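Diary of the Kemwood Hall Music Office
12/17/20

The office opened at the usual hour. The morning was given to the matter of the Bernden recordings, which has now occupied this desk since May. The label, Civitz, has confirmed in writing that it will release the live rap album under the name of the group and will not credit the two former members separately on the sleeve. Their verses remain on four of the tracks. A copy of the letter was placed in the contract folder and a second copy was sent to the group's manager.

The manager telephoned before noon. He accepts the wording on the sleeve but does not accept the proposed split of income from streaming. He was told that the Hall holds the master tapes and has no part in the division of royalties. He asked that this be set down, and it is set down.

The running order was then reviewed. The full concert comes to almost 100 minutes and the label wishes to keep the album to a single disc. It was agreed to recommend the removal of the second freestyle and the long introduction by the host. The closing number stays in full, including the crowd's part.

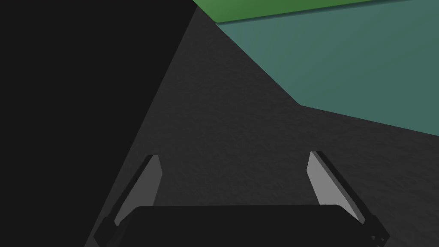

Thulani Venter would restore the freestyle and give up the remix in its place, on the grounds that the remix has been issued twice before and the freestyle has never been heard outside the Hall. The point was noted. The recommendation will go to Civitz with both versions of the running order attached, and the label will choose.

Pieter Radebe delivered the corrected lyric sheets at 3:15. Two lines in the third track had been given to the wrong performer. He has also traced the sample in the opening track to a Mabaso single, and a request for clearance was drafted and signed this afternoon. No reply is expected before the new year.

Advance orders stand at 3,386. The label had asked for the figure by the end of the day and it was sent at 4:45.

The tapes were returned to the store and signed in. Tomorrow: sleeve notes, second proof.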